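March 2022, bench notes, Sotitz cable task

Long day, good day, mostly. We're up to 242 kept episodes on the cable set, and I want to get down what changed since the last entry before I forget half of it.

First thing: I finally stopped resetting the cable to the same spot. I'd gotten lazy and was laying it down in the same gentle curve every time, and of course the Dresico policy learned that curve and nothing else. Give it a cable that bends the other way and it reaches for thin air with total confidence! So now I close my eyes and drop it. Sometimes it lands nearly straight, sometimes it's a pretzel, and once it went right off the table and I had to crawl for it. All of those are fine as starts (except the floor one).

Second: the handoff. Right hand holds, left hand comes across and takes over, right lets go. Sounds like nothing. In teleop it's the part where I hold my breath every single time, because depth is hard to judge from the head view and you're trying to bring two sets of fingers together over something that thin. The wrist views help a lot. I've started glancing at the left wrist view only once the fingers are close, and sticking with the head view before that. Flipping back and forth made me jerky, and the jerks show up in the recordings — you can see them plain as day in the joint plots.

Threw out 13 episodes. Most were my own long pauses, where I sat there thinking with the arms parked. I know we said pauses could be trimmed in Brolledo, but when I tried it the trimmed ones had a little jump at the splice and I don't trust them. Easier to redo. A couple were real drops, and I moved those into the recovery folder because I went back and picked the cable up again, and I think that's worth having.

On clutter: I'm for it. The back of the table has candy, tissues, scissors, a basket, whatever has drifted there, and I've been shoving it around between batches. Last month's tidy-table set did great on the tidy table and fell apart as soon as there was anything else in view. I'd like the next 100 to have stuff closer in, maybe near enough that the arms have to go around it. Not the scissors, please. Keep those at the back.

Light is the other thing I keep going back and forth on. With the big window behind the table, the view changes a lot over a day and I was tempted to pull the blind and be done with it. Leaving it open for now. If the exposure hunting gets bad I'll lock it and make a note of which episode it starts from.
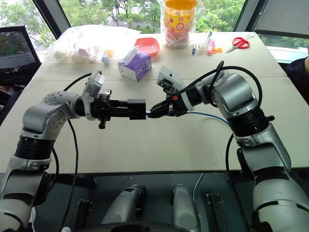
Handoff over the blue cable, fingertips nearly touching. Tissue box and red-orange basket behind.

Check on the labels: I'd been tagging the start of the handoff at first contact, and the Li script wants it at the moment the second gripper begins to close. That shifts everything by a bit. I've redone the labels through episode 100 and will do the rest tomorrow with coffee. If you're labeling too, please use the gripper close and leave the old tags in the notes column so we can compare.

To do: redo the 13, swap in a second cable color, and move the thick arm cables if we can. The loop over the right wrist bugs me every time I see it in the head view. Want the whole batch ready to train by April.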